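Luvbridge Automation
Progress report to the Varel Fund, second reporting period
Subject: evaluation of the Jimus two-arm folding kit
4 May 2019

1. Status

The evaluation is on schedule. The kit was delivered complete except for one power supply, which Benítez, the supplier, replaced at no charge. Assembly, calibration and the first block of folding trials are finished. The second block has started and will run into the next period.

No change to the budget is requested. Spending on spare parts is above plan and is covered by the travel line, which was underused.

2. Work completed

Both arms were mounted on opposite sides of the work table and calibrated against a common reference point. The supplier's procedure assumes a single tabletop panel. Ours has two, and the height had to be checked on both sides of the joint before the fingers could be set to approach the cloth at a fixed clearance.

The kit software was installed from the supplied drive. Setup took longer than the manual suggests, mainly due to a missing settings file that support sent the next day. The replacement file is now part of our own backup.

The first block consisted of 397 folding attempts on short-sleeved cotton T-shirts. An attempt was scored as complete when the shirt ended inside the target outline with both sleeves tucked under. Attempts stopped by an operator were scored as failures, whatever the cause.

3. Findings to date

Grasping a single layer at the hem is reliable on medium-weight cotton. Thin knits are less predictable - the fingers sometimes close on two layers or on none. The collar is the weakest point. When it is doubled over at the start, the arms tend to pick up the fold as if it were an edge, and the error carries through to the last step.

Motor temperature limits continuous work to 80 minutes, after which the shoulder joints need 30 minutes to cool. The supplier's brochure does not mention this limit. We have asked Benítez for a written statement on duty cycle and have not yet received one.

Wiring on the arms is exposed at the joints. This makes inspection easy but raises the risk of snags, and cable checks have been added to the daily start list.

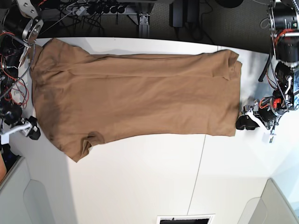

Figure 1. T-shirt on the work table between the two arms, collar end to the right.

4. Supplier support

Response to technical questions has been good, usually within one working day. Spare fingers are sold only in sets of 4, and delivery is slow. A second set has been ordered so that the trials do not have to stop.

5. Next period

- Complete the second block, with long-sleeved shirts and small towels added
- Repeat the collar tests using a revised starting position
- Measure finger wear against the unused set
- Obtain the duty cycle statement

A recommendation on whether to buy further kits will be included in the final report, due in November. On present results the kit is suitable for laboratory use. We would not yet propose it for a laundry site.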